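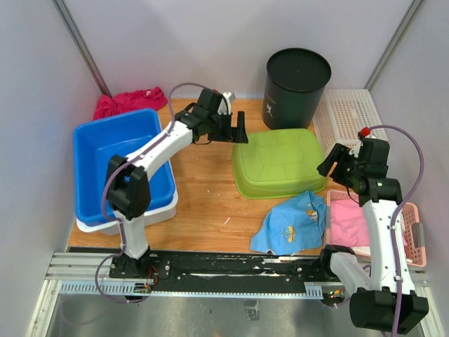
木桌上的收纳盒与布料:蓝色大盒敞着口,绿色的那只倒扣。

收纳盒该少买

我写家居栏目有些年头,收到最多的一类来信是问该买什么盒子。来信的人通常已经有不少盒子了。他们会附一张清单,列出尺寸、颜色、带不带盖,然后问还缺哪一种。我的看法一直没怎么变:多数家庭的盒子已经够用,缺的是对盒子里该放什么的决定。

这个看法不讨好。收纳用品是一门大生意,从超市过道到网店首页,处处在说只要配齐一套盒子,屋子就会整齐。我自己也信过。刚搬进现在这套房子的时候,我一口气买了9只同款的白色塑料盒,牌子叫Plumport,摞起来很好看。半年以后,里面大半装的是我不想处理的东西:说明书、旧充电线、不成对的手套、几块说不清用途的布。盒子把它们藏起来了,我也就不再想它们。到搬书架那次翻出来,才知道有一只盒子从进门起就没打开过。

所以我先讲第一条意见:盒子应该在东西之后买。先把要留的东西摊在桌上,看它们有多少、多大、多常用,再去找容器。顺序反过来,人就会拿东西去填盒子。空着的盒子看着像浪费,总有人忍不住往里放点什么。

桌面在这里很要紧。我主张在一张能腾出来的桌子上整理,不要在地上,也不要在床上。地上的东西容易被绕过去,床上的东西到了晚上会被整堆抱到椅子上,第二天再抱回来。桌子到了饭点得用,这就有了期限。木桌面最好,布料和盒子放上去颜色都看得清楚,拿起来放下去也不响。

再说颜色。朋友Zuzanna Kaczmarczyk家里的盒子一律是透明的,她认为看得见才找得到。Han-gyeol Yang正好相反,他只用不透明的,每样一个颜色,蓝的放洗好的,绿的放待补的,白的放客人用的。我两家都去过,两家都整齐。我自己倾向于Han-gyeol的办法。透明盒子有个毛病,里面一乱,外面就跟着乱,人会为了好看去叠那些本来不必叠的东西。颜色杂一点没有关系。蓝的、白的、绿的、黑的放在一起,不像商品目录里的照片,可是叫孩子去拿东西,说一句“绿的那只”就够了。

有读者不同意,来信说颜色不统一看着心烦。Ihor Bilyk写得最长,他说家里的视觉噪音也是负担,一套同色的盒子能让人安静下来。这话有道理,我不反驳他的感受。但我想请他算一下代价。为了统一颜色而换掉还能用的盒子,旧的怎么办?我见过的情况,多半是旧盒子装着更旧的东西进了储藏间。一个家的盒子总数从来没有因为换新而减少。

第二条意见关于空盒子。不用的盒子要有不用的样子:能套的套起来,大的套小的,或者两只同样大小的叠在一起;不能套的倒扣过来。倒扣这个动作我特别推荐。盒子口朝下,就没有人随手往里丢钥匙和收据,灰也落不进去。口朝上的空盒子放在走道边,不出几天就有东西,我在自己家里试过,两回都是这样。

套盒子有一点要留意。两只盒子如果锥度差不多,套得太紧会吸住,冬天手冷的时候很难分开。中间垫一张纸就行。有的牌子在边沿下面做了小凸起,Vermeulen的老款有,新款取消了,我觉得可惜。

第三条关于布。我收到的照片里,布料几乎总是最后剩下的。盒子归好了,杂物归好了,角落里还有一团。布难办,在于它没有固定的形状,怎么塞都塞得进去,也就怎么塞都不像放好了。毛巾、桌布、旧窗帘、做衣服剩的料子,各人家里都有一堆。常见的建议是叠,还要叠成能立住的小方块。我试过,叠得成,维持不了。家里只要有一个人不按这个办法叠,抽屉两周就散。

我的建议低一些:常用的布叠一次对折,放进敞口的大盒;不常用的卷起来;做抹布用的不必叠,揉着放就揉着放。Wilfredo Dimaculangan在一家叫Clinton的小旅馆管过布草,他告诉我,旅馆里叠得最整齐的永远是客人看得见的那一层,后面的抹布筐谁也不叠,拿起来就用,用完就洗。家里同样可以这么分。把力气花在抹布上,到了该叠床单的时候就没力气了。

容器的深浅也该按布来选。深的圆桶适合放脏的、要洗的,东西从上面落进去,整桶提走。叠好的布不要放进深桶,取最下面一块的时候上面全要翻乱。叠好的放宽而浅的盒子,边沿宽一点,搬的时候手指有地方扣。这些话写出来很平常,但我去别人家里看,把毛巾放深桶、脏衣服摊浅盒的,比按这个办法做的多。

再说价钱。我不主张买贵的。Mumix出过一套带软木盖的,卖得很好,盖子受潮以后会翘,我家那两只用到第二年就不盖了。没有盖的便宜盒子反而省事。盖子这个东西,凡是每周要开几次的盒子都不该有。多一个步骤,东西就会停在盖子上面。各位可以去看看自己家,盖子上面现在放着什么。

同行Mawuli Bonsu批评过我,说我把收纳讲得太像减法,有些家庭确实东西多、房间小,没有盒子过不下去。他说的情况我承认。一家五口住两间房,季节一换就要腾地方,盒子当然要用,而且要多用。我反对的是拿盒子代替决定。同样一间屋子,十只盒子各有去处,和十只盒子都叫“杂物”,过起来是两回事。他家里的盒子比我多,每只都写着字,我去借过针线,他在电话里就告诉我在哪一只里面。

栏目开到现在,来信超过2000封,我留着的大部分都和盒子有关。七月又到了换季收拾的时候,商场里照例会打折。我给想动手的读者一个顺序:把桌子腾出来,把家里现有的盒子全部拿到桌边,空的和半空的都算;布先放到靠墙的一头,别急着叠;把要留的东西分完,再看哪几只盒子用不上,用不上的倒扣过来放一个星期。过了这个星期还没有翻过来的,送人。

之后如果真的缺一只,再去买那一只,带上卷尺。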